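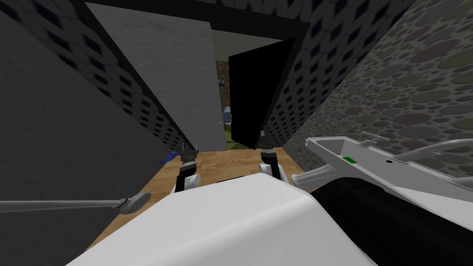
Both grippers over the wooden counter, door open ahead

Setting up a bathroom tidy test for your robot

People keep asking me if a robot can do the bathroom yet, and my answer is always "which bit of it?" Putting a toothbrush back in a cup is one job. Wiping round the taps is another, and it's a lot meaner! So I test them one at a time, in simulation, before I let anything near real tiles. I use Gastau for the rooms and Indness for the control side, but most of this should carry over to whatever you've got.

1. Pick one chore and write down what "done" means. Mine for this page is "the small item on the counter ends up in the cup, and the cup stays upright". If you can't say it in a sentence, the robot has no chance.

2. Choose an awkward room. I like the narrow ones, with a doorway at the end and a sink to one side, as there's so little space to swing an elbow. My first go was in a lovely big square bathroom and it told me nothing useful at all.

3. Start with the hands empty and above the worktop, fingers a little open. Save that pose and go back to it before every run (I forgot this once and had to bin 90 runs, which still stings).

4. Move the item between runs. Only a little at first, then near the wall, then half behind something. Near the wall is where it all goes wrong for me, with the fingertips fetching up against the panel before they can close.

5. Cap each run at 50 seconds. A person would be finished long before that, so if it's still dithering, call it a miss and move on.

6. Check the close view as well as the wide one. From above, a grasp can look perfect when the fingers are nowhere near the right height. 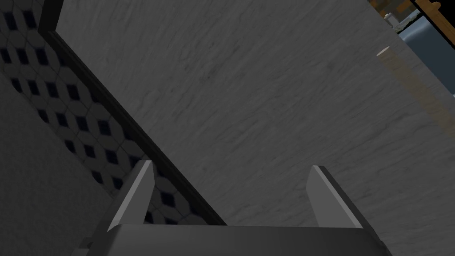
Can I skip all this and try the chore on a real robot straight away?

You can, if the robot is slow, soft and has a stop button you can reach. I'd still do the simulated runs first, as they're cheap and you'll find the silly mistakes without cracking a basin.

7. Log everything, misses included. My set from the Vivcombe room stands at 2202 runs, and 792 of those met my "done" line. Not brilliant! But most of the good ones had the item out in the open, so on a clear counter I'd call it nearly useful. Against the wall, I'd still rather do it myself.

8. Try wiping last. You need steady pressure along a whole surface, and the simulator is a bit too kind about wet cloths – take any good score there with a pinch of salt.

I'm going to have another crack in November with the Mahawong room, which has a deeper sink and a much worse corner. I'll add the settings to this page once I've got them behaving.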